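Notebook — May, started 8:40 am

Glue batch 6, Gyamfi recipe with the extra starch. Cooked it up slow this time, stirred the whole way. Still lumpy at the bottom so I put it thru the sieve twice. Sample strips are the Grostmont brown paper, cut across the grain and along it, same as last month.

Pull test on the spring scale. Across the grain let go at 300 g, paper tore before the glue did. Good. Along the grain — mess. Edges curled up while drying and I had to weigh them down with the dictionary. Need flat weights, not books, the cover has paste on it now.
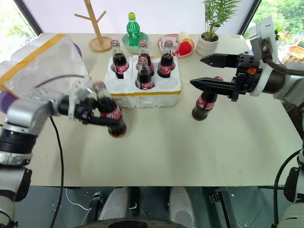
Drying is the slow part. 55 minutes under the fan and the middle of the big sheets still felt tacky. Small ones fine. Tried one near the window and it warped worse than anything so don't do that again. Might be the damp, might be me putting it on too thick. Brush is shedding too, picked hairs out of three strips.

Tridau sent the wrong labels. Ordered matte, got the shiny kind, glue beads up on them and slides off. Scuffed one with fine sandpaper and it held ok but no way am I sanding 1,104 of them. Box is under the bench, please don't open it, it's going back.

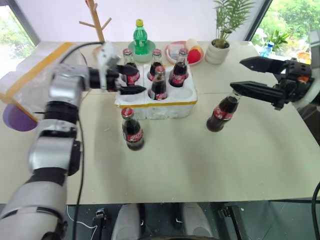 Glass bottle with red cap and red label, back-left slot of the styrofoam tray.

After lunch: batch 6 already smells a bit off. Dorkcombe jar from April kept longer, and that one had cloves in it. Add cloves to 7. Also try half the water, and write down the tempurature this time.

To get — wide brush, cloves, wax paper, jar lids that fit.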